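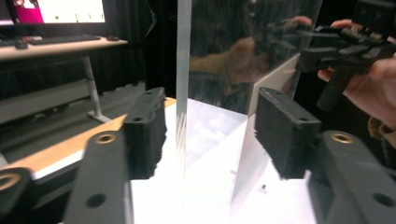
Session 6: Learning from demonstrations made with a hand-held gripper

Welcome back, everyone. These notes go with the session on demonstration data, and I've written them out a bit more fully than usual, partly for those of you who missed the lab and partly for me, as I always forget something when I'm standing up and talking.

You'll remember where we left off. We had a robot arm, a person driving it from a second arm, and a great deal of waiting. Driving an arm from a distance gives you good data, but it's slow, and people get tired (I certainly do!). The method this week takes the arm away during recording. A person holds the gripper in one hand and does the task, and a camera on the gripper sees what the fingers see. Later on, the same kind of fingers go on the arm, and the policy gets a view it already knows.

What the camera sees

Please look hard at the fingers before you look at anything else. They take up a large part of the view, with their black ridged pads facing each other across the gap, and they stay in nearly the same spot for as long as the opening doesn't change. That's a gift to the learner, which can read the opening of the gripper straight from the picture. The rest of the view moves a lot: the white tabletop, the monitor and desk over on the left, a second gripper in somebody's hand. We want that variety, within reason.

Clear panels deserve a paragraph of their own. An acrylic sheet standing on the table lets the background through and also gives you back a blurry reflection, hand and gripper included. If you work out the camera's path by matching points from one picture to the next, a reflected point is a nasty thing to have in the mix. It moves, but it doesn't move the way a fixed point in the room would. The edge of the panel is more use to you than its face, although it's only a narrow pale strip and a tracker may well slide up and down along it.

The Prellel set

Mareike Nolte kindly let us use her Prellel recordings for the homework. There are 725 demonstrations in the set, and 606 were left after she filtered out the ones where the camera path broke down. Her filter is a plain one. It rejects a recording when the path jumps farther between neighboring pictures than a hand could reasonably travel. Lauri Seppälä asked in class whether this throws away the fast, skillful demonstrations along with the bad ones, and I think it's a very fair worry. Keep it in mind while you do part 2.

Homework

1. Train the small policy on the unfiltered set, then on the filtered one, with the same settings both times.
2. Pick 100 of the rejected or accepted recordings (your choice, but tell me which) and mark those where you would have decided differently from the filter.
3. Write a page on what you would mask out of the pictures, if anything, and what you'd lose by doing so.

Reading: chapter 4 of the course reader, and the Trisolow notes on time delay if you have the energy.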